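Household Battery Drop-Off Moves to Salameh Street

The Momis collection point for used household batteries closed at the end of August. Starting September 7, 2026, residents can bring them to the Drornura branch library on Salameh Street, just inside the side entrance. Hours are the same as the library's.

The old site took in 3933 pounds over the past year, up from 2298 the year before. Much of the increase came from button cells and power tool packs — both need a strip of clear tape over the contacts before you drop them off. Car batteries are still not accepted. Take those to the Sarilach transfer station, which charges no fee for the first two.

A mailing with the new address went to 286 households on the east side that had asked for paper notices. If yours did not arrive, copies are at the library desk.

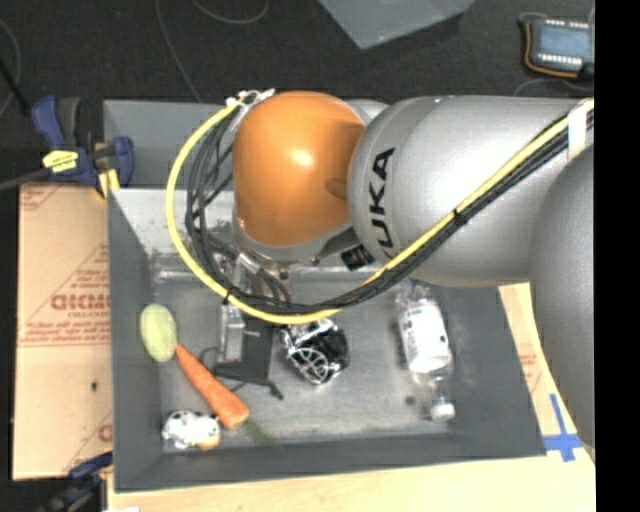 Swollen or leaking batteries should not go in the bin. Put them in a container of dry sand and hand them to library staff.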